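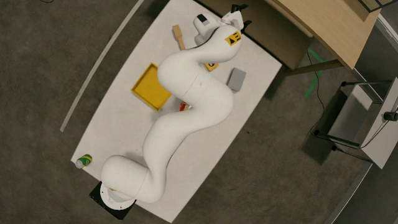
Reledau Hultau 3 Noise Reduction Plugin: Review

By Anselmo Arango
25/03/2018

Hultau 3 is a noise reduction plugin from Reledau. It runs inside the usual layer-based editors and also as a standalone program for batch work. I have used version 2 since it came out and moved to version 3 in November. The notes below cover the standalone program and the plugin on the same desktop machine, with raw files from two camera bodies, one full frame and one crop sensor.

Installation

The installer puts the plugin in the default folder without asking. If your editor is on a second drive you have to copy one file by hand. The license key covers two machines. Moving a license means deactivating it on the old machine first, and the button for that is under Help, where I did not look for it.

Controls

The main panel has separate sliders for luminance noise, color noise and detail recovery. Version 2 tied detail recovery to the luminance slider, so any strong setting gave skin a waxy look. Splitting them is the most useful change in this release. A fourth slider, Grain Return, adds fine monochrome grain after the cleanup. At low values it hides the smooth patches that remain in out-of-focus backgrounds. At high values it looks like a filter.

The mask brush is basic. It has size, feather and opacity, and no edge detection. For a sky behind branches I still make the mask in the editor and run the plugin on a duplicate layer.

Image quality

At ISO 1600 and below the automatic setting is good enough to leave alone. At ISO 6400 it takes out too much texture in fabric and hair. Pulling luminance back by 11 points from the automatic value gave me better prints from both cameras. Color noise in deep shadows is handled well, with no bleeding along red edges, a fault I saw often in version 2.

Long exposures are weaker. Hot pixels are removed, but in star fields the smallest stars go with them. The "Protect points" checkbox helps a little and doubles the processing time. For night skies I would stay with dark frame subtraction and use this program very lightly afterward, if at all.

Suha Mahasneh lent me her files from an indoor swim meet, shot at ISO 12800 under mixed lighting. Water spray came out clean. Lane numbers stayed readable. Faces at a distance needed the detail slider near the top, and at that setting some JPEG-like blocks showed in the flat blue areas. She prefers the result from Vavesska Clear for the same set. I could not see a difference in prints at 8x10.

Speed

A batch of 134 raw files finished in 17 minutes with graphics acceleration on. Turning acceleration off made it slow enough that I stopped the run. Preview updates at 100% zoom lag behind the slider, and the lag is worse when the histogram is open. Close it.

Batch output keeps the camera metadata but drops star ratings. Reledau support confirmed this by email and gave no date for a fix. If you sort by rating, do it after the batch.

Compared with others

Vavesska Clear is simpler and has a better mask brush, but it works only as a plugin. Rawashdeh Denoise has more controls than I want, including a separate curve for each color channel, and its noise profiles have to be made by hand from test shots.

Verdict

Worth the upgrade from version 2 for the separate detail slider. New buyers who shoot mostly at low ISO can use what is built into their raw converter. Night sky photographers should run the trial on their own files before paying.

Rating: 3.5 out of 5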